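June 3, 2026 – notices bench

Picked up the Trellevberg batch again. 1561 death notices in the run, all typed over from the clippings last November. Goal for today is the "survived by" splitter in Lullura, plus ages if theres time.

Pulled 60 at random and read them against the clippings by hand. Splitter wrong on 8. Mostly the same fault: "sons Paul (Anne)" – it reads the spouse in brackets as a nickname. Two are stepchildren run into the grandchildren. One is just bad typing on our end, fixed.
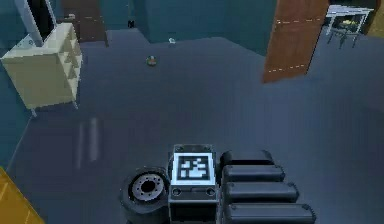 Kristiansen wrote back at lunch to say they always put the spouse in brackets, never a nickname, nicknames go in quote marks, and had we asked in the fall they would have sent the house style sheet. OK. So rule by funeral home, not one rule for the lot. Sheet is coming by mail, chase if not here.

Changed it for Kristiansen notices only. Reran the same 60, 3 wrong now. Prultwood still a mess, they do nicknames in brackets AND spouses in brackets, sometimes in one line. Flag those for reading by eye, dont guess.
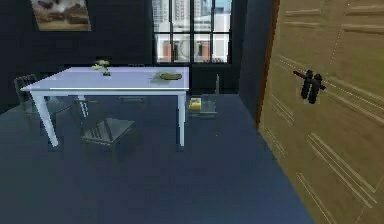
Table with plant and oval plate, door open on the right.

Ages: "in her 80th year" is not 80. She was 79. Somebody has been entering it as 80 all the way down the Prultwood pages. Found 23 so far, corrected the ones with a birth date in the text, left the rest blank with a note. Do not back-figure a birth year from these.

Also "predeceased by" sometimes comes after the service details. Parser stops at the service line so it misses them. Moved the stop to the donations line – seems fine, only checked a handfull.

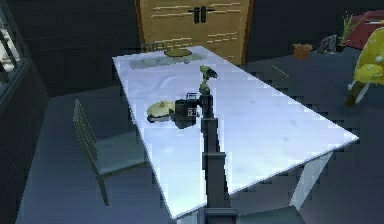 White marble-top table, arm in front.

Left to do:
hyphenated maiden names
infants, age in days or hours (field only takes years!!)
send Kristiansen the corrected list before it goes in the index
back up before the full rerun, not after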